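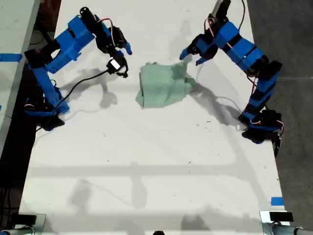

La tela verde claro sobre la mesa blanca, en la sala de doblado de Vindum.

La jornada de puertas abiertas de Vindum se celebró el 26 de mayo de 2022 y el grupo de las once lo formábamos 35 visitantes. La empresa lava, seca y dobla ropa para hoteles pequeños y gimnasios. Ocupa una nave de 2.244 metros cuadrados en el polígono, con el muelle de entrada a un lado y el de salida al otro, de manera que la ropa sucia y la limpia no se cruzan en ningún punto.

El recorrido empezó por la recepción de sacos. Cada cliente tiene un color de etiqueta y un número, y los sacos se pesan antes de abrirlos. Desde enero se separa también por tejido: algodón, mezcla y microfibra. Antes iba todo junto y las toallas salían ásperas, según nos contaron. Las lavadoras grandes son de Zovden y estaban en marcha, así que en esa zona apenas se oían las explicaciones.

Del secado pasamos a la sala de doblado, la parte que más me interesaba. Es una sala tranquila, con mesas blancas y lisas. El color tiene su utilidad: sobre blanco se ven enseguida las pelusas, los hilos sueltos y las manchas que no han salido en el lavado. Las piezas llegan arrugadas y el primer paso consiste en buscar dos esquinas. Parece poca cosa, pero con una tela blanda y hecha un ovillo es lo que más tiempo lleva.
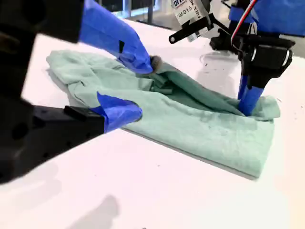
El doblado propiamente dicho sigue una hoja plastificada que cuelga junto a la puerta. Primero se estira la pieza, después se marca un borde recto y a partir de ese borde se hacen los demás pliegues. Si una capa queda montada sobre otra hay que abrirla y volver a empezar, porque el bulto se nota luego en la pila. Las toallas van en tres partes y las camisetas con las mangas hacia dentro. Lo que tiene manchas se aparta en una cesta y vuelve al lavado una sola vez – si no sale, se avisa al cliente.

Al fondo está el empaquetado, con fundas de papel de Fragkou y unas estanterías numeradas hasta el 119. El pedido más grande que preparan es de 1.000 toallas, para un hotel de la costa.

La visita duró hora y media, algo más de lo anunciado. Hubo café y un turno de preguntas, casi todas sobre el consumo de agua y los plazos de entrega. Me faltó ver la zona de planchado, cerrada ese día. El aparcamiento es pequeño y conviene dejar el coche en la calle de atrás, junto al almacén de Cateo.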